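Chapter 4
When the bench changes

Start with the job, before the machine. At Brirden, a repair and repacking shop on the edge of Gaton, the job was earbuds. Returned ones, mostly. Open the case, put the buds in, shut it, pass it on. A good packer did 1,042 cases in a shift and went home with sore thumbs. No one wrote a manual. You sat next to someone for a morning and picked it up.

Then two arms went in on line two, and the job got split. Part of it stayed with people, part went to the arms, and a third part appeared that hadn't been there before – looking after the arms. This chapter is mostly about that third part. Who gets it, who gets paid for it, who gets left out. 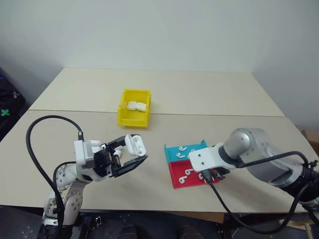

By Shabnam Kakakhel
Tenville College, Work and Technology course

One gripper has hold of an open case, the other is over the trays. Six earbuds, lying every which way, some turned one way and some another. A packer would not think twice about that. For an arm it is most of the problem, and so the way parts arrive at the bench starts to matter to everyone upstream. At Brirden the people in sorting were asked to spread the buds out and stop tipping them in heaps. A small request. It added 15 minutes to thier setup and it was not in anyone's job description.

Keep that in mind for section 4.2, on hidden work.

Some things the staff told me, from notes taken over two visits in April:

Fewer sore hands. Everyone said this.
Less talk. The old bench sat four people facing each other, the new one has one person and a screen.
More waiting, then more rushing. When an arm drops a bud you stop, clear it, restart.
Pay – same grade as before, though two of them now do fault logs as well.

The firm that fitted the line, Siddiqui, gave one day of training. One day for eight people, with the late shift asked to come in early for it. The late shift mostly learned from the early shift, the same way they had learned packing. Managers tend to miss this sort of thing becuase it costs them nothing.

So was it a good change? Depends who you ask and when. In the first month most wanted the old bench back. By the third, fewer did, but the two doing fault logs were angrier than before. We come back to them in 4.5.

Before you read on

Think of a job you have done, paid or not. Write down every step, even the silly ones. Mark the steps a machine could take over. Then write down what someone would have to do to get things ready for that machine, and who that would be. Keep the list, you will need it for the exercise at the end of 4.1.

Key words for this chapter: task, job, grade, hidden work, fault log, handover.

4.1 Tasks are smaller than jobs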